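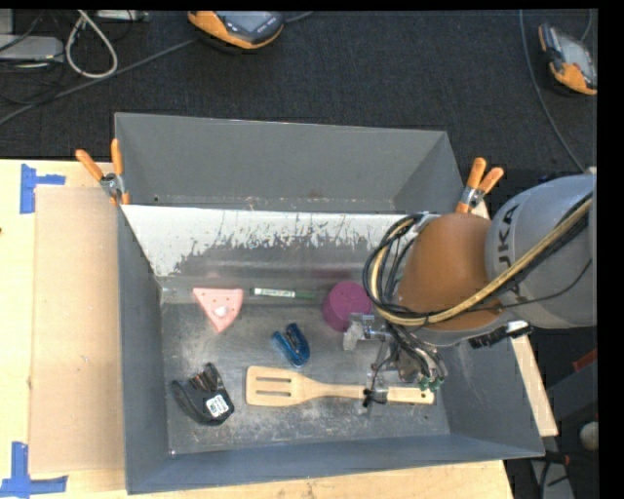 Flarnusik Home & Workshop Help, Cleaning and Storage Team

Last updated 25/07/2023

White dust in gray metal bin, how do I get it off?

Dalia Benkirane
Got a big metal bin, gray, sloped sides, we throw odds and ends in it. Stapler, marker, a cup, sanding pad, one glove, slotted spatula. Floor of it is all white powder and scuffs now. Wiped it twice with a damp rag, dries chalky again. Think its from sanding filler but not sure. Also do I need to keep the spatula out of there? It goes back to the kitchen sometimes. Don't want to scratch the bin worse than it is.

Kivier
Take everything out first. Vacuum DRY, brush head, get into the corners where the sides slope. Wet rag on dust just makes paste. After that warm water, drop of dish soap, wipe, rinse the rag, wipe again, dry with a towel. If theres still haze try white vinegar and water 50/50, leave it 2 minutes then rinse. Scuffs wont come out, I'd leave them. And yes keep the spatula somewhere else, wood soaks stuff up. Wash it and dont put it back in with the sanding pad. Shake the pad out outside too or you'll be doing this agian next week.

Flastitz
just line it with cardboard

Avcı
What Kivier said but wear a dust mask for the vacuum part. Old shelf liner works better than cardboard imo, took me 30 seconds to swap.

1,204 views | 2 shares
Contact us | Back to top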